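How I Finally Got My Grandfather's Walnut Cake Recipe Written Down (and How You Can Do the Same With Yours)

By Iraklis Vlachopoulos
2025-11-06

My grandfather never measured a thing in his life. He had a coffee cup with a chip in it, a soup spoon, and a hand, and every cake he made was some combination of those. When I asked him how much flour went into the walnut cake he said "until it's enough," and then he looked at me as if I'd asked him how to breathe.

I have been through this with four relatives now (plus one very patient neighbor), and I've got a method that works well enough that people keep asking me for it at family things. So I'm writing it up once, properly, and you can all stop cornering me by the coats.

What you need

A kitchen scale that you can zero with a bowl on it. A notebook, the cheap kind, because it will get oil on it. Your phone, for recording sound. A pile of bowls and plates, more than you think. And a free afternoon, because the cook will want to feed you first.

You don't need to be a good baker. I think it helps if you aren't! I ask a lot of dumb questions and those turned out to be the useful ones.

Step 1: Get the story before you get the recipe

Sit down with the cook a few days ahead, with coffee, and just talk about the dish. When did they make it, who for, who taught them. Don't bring up amounts at all. Record the whole thing if they're okay with it.

My grandfather told me in the first 10 minutes that the cake used to be made with lard in the winter and oil the rest of the year, and that everybody in the village fought over which was better. I would never have gotten that out of him with a pencil in my hand. He also told me a long story about a goat, which I've kept but which hasn't helped the cake any.

Write down every ingredient that gets mentioned, even in passing. That's your shopping list, and it's also your list of things to ask about when they suddenly don't show up on baking day. (Orange peel. He'd talked about it for ages and then it just didn't go in. "Only at Easter," he said.)

Step 2: Buy what they buy

Please don't upgrade anything. If the cook uses the cheapest flour in the store, get that one. My cousin bought fancy stone-ground flour for our aunt's cookies and the dough drank up all the liquid, and then she had a written recipe for a cookie that no one in our family had ever eaten.

Buy double. You're going to spill things, and the cook may decide halfway through to make two.

Step 3: Weigh before and after

This is the trick, and it's the whole reason the method works. You don't ask the cook to measure. You weigh the bag of flour before they start, and you weigh it again when they're finished. The difference is what went in. Same with the sugar, the oil, the nuts, all of it.

They get to cook exactly the way they always do, and you get real numbers. The first time I tried it the other way, handing my grandfather little measuring cups, he got annoyed and made a terrible cake on purpose. He denies this.

For things that come in a big jar, tip some into a bowl first and weigh the bowl. I like to have a dish for everything, with a plate under it for the drips and the spoon. Set them out the night before, while you've got the counter to yourself.
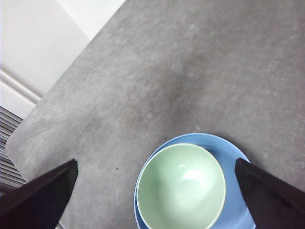
A mint-green bowl on a light blue plate.

Write the empty weight of each bowl in the front of the notebook. Mine are all mismatched, and every one of them weighs something different, so I've put a bit of tape underneath with the number on it. It saves so much fiddling. If you've got a matching set, lucky you, but check them anyway, because mine from Bundiser all looked the same and were off from each other by 14 grams.

Step 4: Stop them only at the changes

You'll want to interrupt constantly. Try not to. I let myself speak up when something changes: when they go from stirring to folding, when they turn the heat down, when they stop adding and look at the bowl. That look is where the good stuff is. Ask "what are you seeing?" and write the answer down word for word.

I have in my notes "like wet sand that's nearly dry," and "when it quits talking," which is about syrup and is completely accurate once you've stood over the pot. It does go quiet. I've left both of those in the finished recipe, right next to the proper temperatures, and people tell me they use those lines more than the numbers.

Take note of the tools too. His cake pan was an old one with sloping sides, and when I made it at home in a straight pan it needed a lot longer in the middle. Measure across the top and the bottom, and how deep it is.

Step 5: Time it, but don't trust it

Start a timer at every stage and scribble down what it says. Then remember that their oven is not your oven. My grandfather's runs hot, and I only know that because I stuck a cheap oven thermometer in there. It was off by over 40 degrees! He'd been telling people "bake it at 300" for years and wondering why theirs came out pale.

So write down the dial setting and the real temperature, both. Whoever makes it later will need the second one, but the family will want to see the first.

Step 6: Make it alone

Within a week, go home and make the dish by yourself from your notes only. No phone calls. Every time you get stuck, put a big star in the margin. Those stars are the holes in your recipe, and you'll have more than you expect. I had a whole page of them. How long do I soak the cake? Is the syrup cold or is the cake cold? (The syrup is cold. The cake is hot. Get this wrong and you get porridge, as I found out.)

Then call the cook and go through the stars one at a time.

My friend Pantelis Vasilakis does this part differently. He cooks it wrong and brings it over, and lets his mother tell him what's the matter with it. He swears he gets better answers. I tried it once and was told my cake tasted like a sofa, so I've gone back to the phone.

Step 7: Write it up like a letter

Once you've made it twice and it tastes right, type it out. Round the weights a little. If your notes say 97 grams of walnuts, write 100, they won't mind and it won't matter. Don't round the baking soda.

Put the ingredients in the order they get used. Put the cook's name at the top, and who they got it from if they know. I add the substitutes at the bottom (lard or oil, and I refuse to take a side) and leave half the page blank for whoever comes along next.

Print it on decent paper and give the first copy to the cook. My grandfather read his all the way through with his glasses pushed up on his head, which means he wasn't reading it, and then he told me I'd forgotten the cinnamon.

I had not forgotten the cinnamon. He'd never put any in. But it's in there now, half a teaspoon, and the January batch was the best one yet. If you're stuck on a step, leave me a note underneath and tell me what the dish is. I'm doing my neighbor's cheese pie next and I still can't get her to let me near the dough.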